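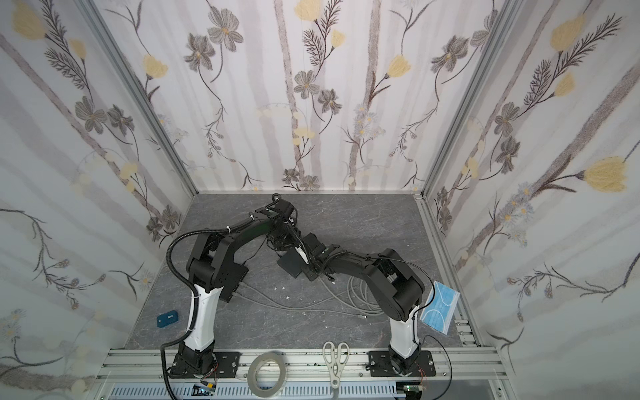
2 min read

January, 4:40 pm - glue tests, cont.

Gromine batch still too thin. Mixed 200 g with the Peseden filler, three spoons, stirred 5 min. Lumps. Sieved it and lost a fair bit on the mesh.

Brushed onto the pine offcuts, clamped, left by the window. Old hide glue from Bognár went on the other set for comparson. Smells awful but spreads nicely.

Mohsin Jafri wants the joints pulled tomorrow - I'd give them 3 days. Will ask.

To do: label the jars!! order more brushes, teh cheap ones shed. Gatberg invoice still not paid.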